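Search articles, people, topics Go

Filed under: Learning & Work > Schools and Colleges

The lunch robot that eats up the afternoon

The robotics club at Grindutport's technical college meets after lessons in a room above the kitchens, and in July it was still trying to serve lunch. The project is called Kivora. The members want an arm that can pick an order out of a basket and pass it over a canteen counter, and they have been at it for two terms.

I went along expecting to be told that this was the future of catering. Agata Marras, who teaches electronics and runs the club, was more careful than that. "It's a gripping exercise," she said. "The canteen part is there so that people come." The poster downstairs says otherwise. It promises a "working canteen robot", and the college has used the same phrase in its prospectus.

The club has spent 768 euros so far, almost all of it on motors and replacement fingers. Lino Negri, who is 17 and keeps the log, showed me 37 attempts from one session, of which 11 were marked as good. I asked what "good" meant. He said the item had to leave the basket and stay in one piece. Being set down in the right place was a separate column, and he hadn't filled that one in.
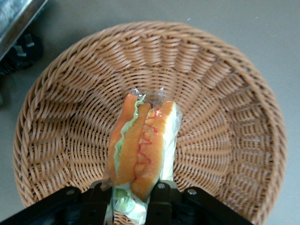 The club's gripper closes on a wrapped hot dog in a wicker basket.

Wrapped food is a fair test, I'll give them that. The film creases, the bread gives, and a grip that would suit a tin can would ruin somebody's lunch. Floor Kramer, another student, had set the closing force by hand and changed it again while I was there. Each change meant another wait. A dinner lady with tongs would have cleared the queue by then.

What bothers me is how little of this reaches the people being asked to admire it. Ieva Eglītis, who judges at the regional Brandov contest, told me that teams get two minutes on the table and may choose their own item and basket. So they practise with one item and one basket. Put a paper bag in front of most of these machines, she said, and you would be there until supper.

Marras doesn't dispute it. Her students can now solder, read a data sheet and argue about friction, and I believe her when she says they couldn't last autumn. I would just like the poster to say so.

14 comments | 52 shares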